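共用洗濯コーナー運用打合せ 議事録(10月分)

場所:ステルトネス棟 1階 談話スペース
配布資料:利用表の写し、前回議事録、清掃当番表(案)

## 1. 前回からの持ち越し

- 利用表の記入欄が小さいという件は、用紙をA4横に変更して対応済み。予備は棚の上段に置いた。
- 柔軟剤の共同購入は見送り。各自で用意する。
- 物干しラックの追加は1台分の見積りをラウン商会(Ravn)に依頼したが、まだ返事がない。次回に再度報告する。

## 2. 洗濯機の利用状況

9月の利用は利用表の上で74回だった。このうち12回は終了時刻の記入がなく、次の人が使ってよいか判断できなかったとの申し出があった。終了時刻は洗い始めるときに予定で書いておき、延びたときだけ直すことにする。

夜間の利用は22時までとする現行の決まりを続ける。脱水の音について上階から苦情は出ていない。21時半以降に始める場合は短いコースを選ぶ。

## 3. 上下のドラムの使い分け

上下二段の洗濯機について、どちらに何を入れるかが人によって違うため、整理した。

- 上のドラム:シーツ、タオル、普段着など。
- 下のドラム:下着、靴下、布巾などの小物。台所の布巾は衣類と一緒にしない。
- 上下を同時に使うときは、利用表に2行に分けて書く。
- 下だけを使う場合も、上の扉を開けて中に残り物がないか見る。

置き忘れがまだ続いている。特に上の段は目線に近いわりに、奥に寄った小さな布が見落とされやすい。終了後はドラムを手で一回りさせ、扉のゴムの内側にも指を入れて確かめる。

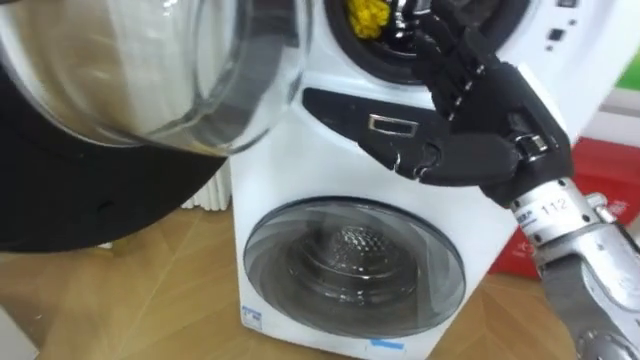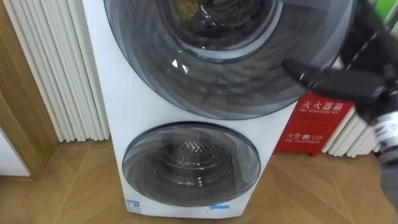
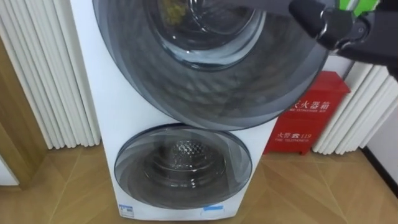 上の扉は終了後もしばらく開けておきたい、閉めたままだと翌朝にゴムのにおいが気になる、とファルス班(Farus)から意見があった。一方で、開けた扉に肩をぶつけそうになるとの声もあり、開放は洗濯が終わってから次の人が使うまで、最長4時間とすることで合意した。最後に使った人は22時に閉める。

においの原因が扉のゴムに残る水と糸くずではないかという指摘も出た。ゴムの拭き取りを当番の作業に加える。専用の布を1枚決め、使った後は流しで洗って干す。

## 4. 洗濯機まわりの床と通路

- 消火器の箱の前に洗濯かごを置かない。待っている洗濯物は反対側の壁際の台に置く。
- ラジエーターに濡れた物を掛けない。暖房が入る時期の前に貼り紙を出す。
- 床は木なので、水がこぼれたらすぐに拭く。雑巾は流しの下に2枚ある。
- 洗濯機の本体下側に貼ってあるシールははがさないこと。

通路の幅については、今の機械の位置のままで支障なしとした。かごを持ってすれ違うときは、洗い終わった人を先に通す。

## 5. 洗剤

ストンドゥラ(Stondura)の液体洗剤を共用として置いているが、減りが早い。量が多いと泡が残るとの意見があり、計量カップの2の線を上限とする。小物だけのときはその半分でよい。空になった容器はすすいで分別箱へ入れる。

粉末洗剤の持ち込みは引き続き認める。溶け残りが出た場合は、使った人がドラムの中を拭いておく。

## 6. 清掃当番

週替わりで各班が受け持つ。作業は次のとおり。

1. 扉のガラスと枠を乾いた布で拭く
2. 上下の扉のゴムを拭く
3. 糸くずフィルターの掃除
4. 床の掃き掃除
5. 忘れ物を箱に移し、見つけた日を書く

忘れ物の保管は4週間。過ぎた物は掲示のうえ処分する。当番表の案は一部の班から順番の入れ替えの希望があり、修正して貼り出す。

## 7. その他

- 利用表のペンがよくなくなるので、ひもで留める。
- 洗濯ネットの貸し出しは、希望が多ければ次回検討する。

次回は11月、19時から同じ場所で行う。物干しラックの見積りと、扉を開けておく時間の様子を確認する。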